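Rullow Magazine
Home | Features | Science | Technology | Back issues | Subscribe

We use cookies to remember your reading preferences. Accept | Manage settings

Learning to carry a spoon

A research group at Sudport is teaching robot arms to do small kitchen jobs, and has found that the lighting matters less than everyone thought

Most robot arms that handle food work in bright, even light. The belts run at a fixed speed and the items arrive in the same place each time. A home kitchen offers none of this. The lamp over the worktop may be off, the bowls may be shiny, and whoever cooked last may have left things where they stood.

The Uder project, based at Sudport, has spent the past year on a single question: how much of what a robot learns in one kitchen, in one sort of light, still works in another? The group chose simple jobs for the test. One of them is moving small pieces of food with a spoon, which people do without thought and machines do badly.

A spoon is awkward for several reasons. It is narrow where it has to be held and wide where the load sits. Polished metal also throws back whatever is near it, so a camera close to the spoon sees highlights and reflections as well as food.

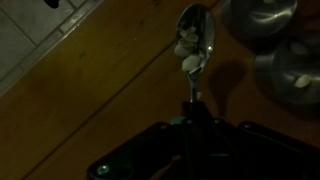 The usual answer has been to build a detailed model of each object before the arm moves. The Uder group dropped that step. Their method, called Aranda, learns from recordings of a person guiding the arm through the task. It takes in the camera views and the position of each joint, and it puts out the next short stretch of movement. It has no list of objects and no stored shape for a spoon.

The group collected 741 guided runs across its kitchen tasks. It then split them by lighting. One version of Aranda was trained only on runs made in full light. A second was given the same number of runs, but with dim ones mixed in. Both were tested in low light on jobs they had practised, with the objects moved to new places.

The researchers had expected the first version to fail almost completely, and it did do worse. The gap was smaller than they had planned for, though, and most of it came from one stage of the work. In 101 test runs with the spoon, the version trained in full light usually reached the handle and closed on it. Its trouble began later, when it had to judge where the rim of a steel bowl was. In the dark, a curved streak of light on metal can look a lot like an edge.

The cure was cheap. Adding 26 dim runs to the training set removed most of the rim mistakes. Adding more after that made little difference. The group had set aside time for nearly 2000 extra runs and cancelled the plan.

What helped more was the choice of camera view. A wrist camera moves with the gripper, so the spoon stays in much the same part of its picture while the table slides past. A camera fixed to the wall sees the whole job but loses small pieces of food. When the wrist view was taken away, results dropped in every kind of light, and no amount of extra training brought them back.

Tests took place in ordinary kitchens, with the usual appliances left out on the worktop.
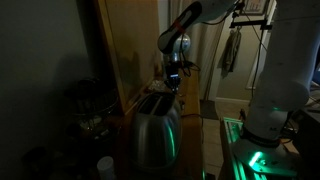
The arm above a two-slot toaster in a dimly lit kitchen.

There are limits to the result. Aranda has been tried with dry, solid pieces only. Soup and sauce are a different problem, and the group has no recordings of either. The arm is slow as well, and a person could finish the spoon task several times over while it lines up its first move.

The next round of tests starts in June. It will use the same arm and the same training method, with glass bowls in place of steel.

Contact us | Terms of use | © Rullow Magazine | Back to top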